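Search this site Search Advanced

Posted Sunday by the Ruvley group

4.2 Rendered tabletop scenes

We tested shadow handling in simulation before running anything on the Pavel arms. Each scene in the Uveck set places household objects on a white table, with a shelf along the far side. The set has 3209 rendered views, of which 586 were held back for testing.

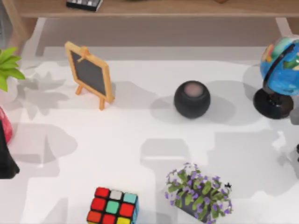

Figure 3. Overhead view from the Uveck set, with chalkboard, speaker, globe, cube and flowering plant.

White surfaces are hard for the baseline, which tends to mark the darker shadow patches as objects. Soft edges make this worse – the outline of a leaf shadow can score as highly as the leaf itself. We therefore trained a second output that labels each pixel as surface, shadow or object, and we block grasp proposals on the first two. 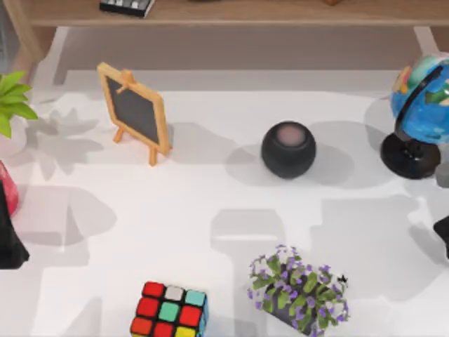 Objects at the border of the view were kept in the labels even when only part of them showed. Dropping them raised the score slightly but led to poor approach paths near the table edge. With the shadow output switched on, false grasps on the test views fell from 290 to eight. Training settings were the same in both runs.

Comments (2)

Reader in Cáceres: Did you try a darker table? Ours is grey and the baseline copes much better.

gridlock: Would like to see the eight failures listed by object.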